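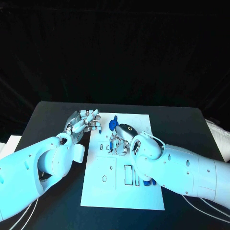
White sheet on a dark grey tabletop, black backdrop behind.

Paper and Board Supply: Frequently Asked Questions
Last updated: October

What sizes do you cut to?
Hirkent stocks parent sheets and cuts to any A or B size, plus custom rectangles. The smallest custom cut is 78 mm on the short side. Anything smaller has to be die-cut and is quoted separately.

What is the cutting tolerance?
Plus or minus 0.5 mm on paper up to 200 gsm, and plus or minus 1 mm on board. Stacks are cut by guillotine, so the top and bottom sheets of a stack can differ slightly. If your job needs a tighter figure, put it on the order form and we will confirm whether it can be held.

What does gsm mean, and does it tell me the thickness?
Grams per square metre. It is a measure of weight. Two papers of the same gsm can differ in thickness depending on how far they were pressed during making. Thickness is listed in microns on each product page.

Which way does the grain run?
Long grain unless the label says SG. For folded work, the fold should run parallel to the grain. Board over 250 gsm should be creased before folding in either direction.

Is there a minimum order?
One ream for uncut stock. For custom cuts the minimum is 4000 sheets per size on paper and one full pallet on board. Smaller custom quantities go through the sample desk (see below).

Can I get samples?
Yes. Up to five A4 samples per account each month, free of charge. Write to Mayu Nagano at the sample desk with the product codes. Code 2646 (smooth white) and code 1055 (uncoated white) are always in stock; others may take a week.

How should paper be stored?
Flat, in its wrapping, at 18 to 22 °C and 45 to 55 per cent relative humidity. Leave it wrapped in the room where it will be used for at least 24 hours before opening. Board needs 48 hours.

My sheets are curling. Is this a fault?
Usually not. Curl along one axis normally means that one face has taken up or lost moisture. Turn the stack over, rewrap it and leave it overnight. If the curl remains, send the batch number and a photograph to Aurel Nistor in technical support.

Can cut sheets be returned?
Custom cuts cannot be returned unless they are outside tolerance. Uncut reams can be returned unopened within 30 days.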